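Viltcombe Toy and Craft Exchange, minutes of the meeting held January 6, 2023

Present: Siham Hakim (chair), Romana Čierny, Olaia Campos, Drahomíra Malý (notes). Štefánia Jelínek sent her apologies and a very good poppy seed cake.

Siham wished everyone a happy new year and we got onto the odds and ends bin, which has been on our list since October, I'm afraid! Olaia would like the toys kept apart from the craft things, and Romana wondered (quite fairly) where a building plate ought to go. 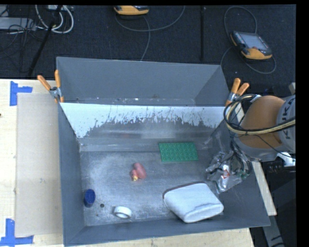 After a good long chat we agreed that building plates count as toys and tape goes with crafts. Olaia will sort the bin before our next meeting, and Romana kindly offered to write the labels. Shelf money stands at $42, to be carried over.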